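Subject: Re: [home-robots] So when do I get one that does the dishes?
From: Yamuna Lobo
Date: 14/04/2021

Rao wrote:
> I have been reading this list for 3 months and still can't tell
> whether any of these machines could help my mother in her
> kitchen. She is 70 and would settle for something that can set
> a table and light a candle without burning the curtains. Are
> we close, or should I stop asking?

Please don't stop asking! I had a lovely long reply half written to you and then lost it, so this is the second try, and it has probably grown a little in the retelling. I think your mother picked a better test than she knows. Lighting a birthday candle is one of those jobs we hand to whichever grown-up is standing closest, and yet it asks for a steady hand, a thin target and some respect for fire, all at once.

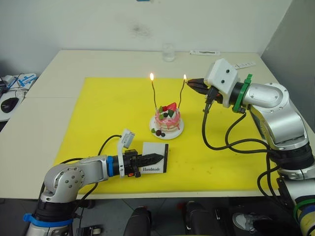 Two arms at the cake, both candles burning, "Handmade" card in the left gripper.

What I like about this chore is that there are 2 jobs in it. One arm has to hold a card nicely, which sounds like nothing until you remember how easily a card bends or slips, and the other has to work near a candle hardly thicker than a wire.
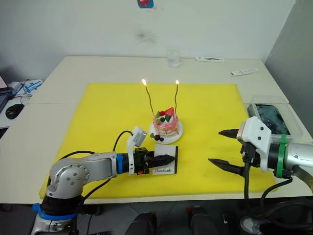
Posov wrote to me privately last August that he'd be more impressed by a machine that could clear up after the party, and I do see his point (I have scraped enough icing off plates to last me). Wiping, stacking and sorting go on and on, and every plate is a new mess. A candle is at least over quickly.
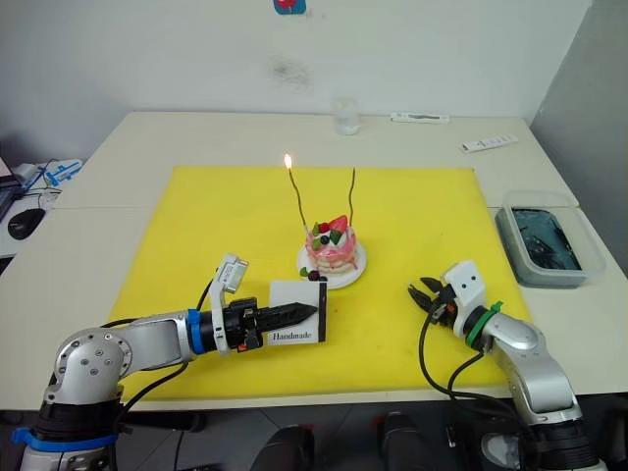
Would I leave one of these alone in a kitchen with a flame?
Not yet, and I'd want a person within arm's reach for a good while after somebody told me it was safe.

That goes double for a busy house, with a grandchild tugging at the tablecloth and the dog underfoot. A tidy table against a wall is a kind place to practice.

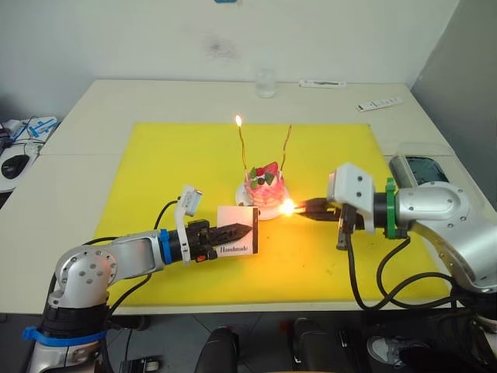
So for your mother, Rao, I would start with dull things: fetching, holding, opening a jar. The folks on the Tisport thread have been comparing notes on jars, and Nodari has promised to post his list of lids that defeated him. Do give her my best, and ask her which chore she would hand over first. I'd love to hear it.

Warmly,
Yamuna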